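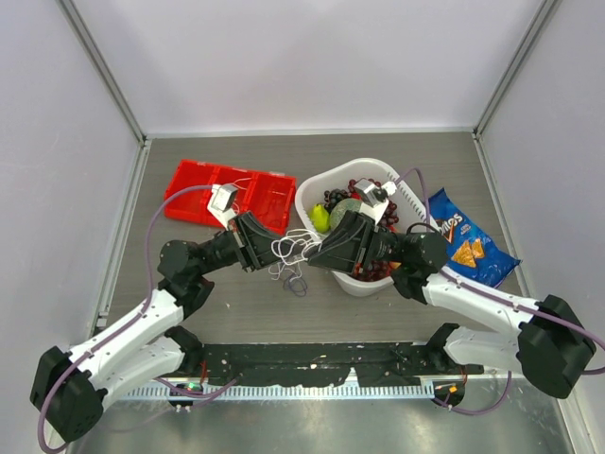 *String between the two grippers, fruit basket and tray behind.*

## Should I keep clutter on the table when recording demos for a two-arm setup?

**Hooman Mazandarani**

I run a small two-arm cell and record demonstrations by hand, with a person driving both arms. The recordings go into an imitation model we train ourselves. The recording software is Torkusex, if that matters. Each arm has a wrist camera and there is one fixed camera on the whole table.

There are two tasks in the plan. The first is picking fruit out of a white slotted basket and putting it into a red tray with three sections. The second is string: one arm hands a piece of string to the other, they pull it apart a bit, and it gets laid down on the table. We have 735 episodes of the fruit task and only 64 of the string task. The fruit model is decent. The string model grabs at air a lot, or it closes one gripper and then both arms sit there.

Up to now we have left everything on the table for both tasks. So the basket, the tray and a bag of Doritos are all there while the operator works with string. My thinking was that a model trained on a bare table would fall apart the first time somebody put a bag of chips down.

A coworker thinks this is the reason the string task is bad. He wants to clear the table, record the string again from zero and bring the other objects back later. That would be a lot of operator hours and I would like to hear from people who have tried it before I agree.
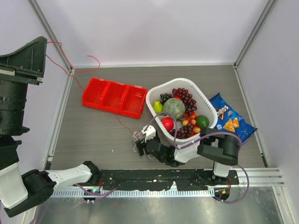
The start position is also not fixed at the moment. Operators begin wherever the arms were left after the last episode. Sometimes a gripper is right by the basket rim and sometimes both arms are well back. I thought this was good variety but I am starting to doubt it.

So:

- Clear the table for the string task, or leave it as it is?
- Fixed start position or not?
- Is 64 just too few, and am I worrying about the wrong thing?

We do save failed episodes, but they are marked and left out of training.

---

**slowgripper**

64 is too few for string. I would look at that before anything else.

Fruit is forgiving. A melon stays the same shape and if you grip it a little off center you usually still have it. String is in a different shape every time you let go of it, so each episode covers a small part of what the model will run into. We did a cord task at my last job and it was poor until we had several times what you have. Our table was messy too and I don't think the mess was what held it back.

I would not throw away the 64. Keep them and record more on the same table. What I would change is where the basket and tray go. If they are always toward the back in nearly the same spot, the model gets very little practice at ignoring them. Move the basket between episodes. Turn the tray. Take the chip bag away for a while, then put it on the other side. A few minutes every ten episodes is enough.

On start position, pick a home pose and go back to it. Then add a small random offset to it in software. Starting from wherever the last person stopped sounds random but it isn't. Operators have habits, and they end in the same places. You also get a link between how one episode ended and how the next one begins, and you don't want that in there.

One more thing to check is the string itself. White string against pale walls is hard to see, especially on the wrist cameras. Open the recorded images at the size the model gets, which is probably a lot smaller than what you look at on the monitor. If you can't find the string, the model can't either. We switched to a darker cord and it helped more than I expected.

---

**Pete_in_controls**

clear the table. always start simple. you can add stuff later

---

**marlow77**

I mostly agree with slowgripper, but I'd test it before spending the hours. Take the string model you have and run it twenty times with the table as it is, then twenty times with the basket, tray and bag removed. If it gets worse on the clean table, it has been using those objects as landmarks, and you need to move them around. If it gets better, your coworker has a point. If there is no difference, record more data. It takes one afternoon.

Also look at how long your operators pause. You said both arms sit there after one gripper closes. That is a common result when people stop to think in the middle of a demo. We went through ours and found long stretches with no movement right after the first grasp. We trimmed those and most of the freezing went away. Check for that in the 64 before you record any more, otherwise the new ones will have the same pauses.

Loose wiring is worth a look as well. If a thin wire lies on the table near where the string goes, tape it up out of the way. It is the one bit of clutter I would remove for certain, as it looks too much like the thing you are asking the arms to pick up.

---

**Hooman Mazandarani**

Thanks. I ran the test marlow77 described. It was worse with the table cleared, so we are keeping the objects and moving them around from now on. The pauses were there too, in 70 percent of the string time from one operator. A home pose goes in before the next round, and I have ordered blue string.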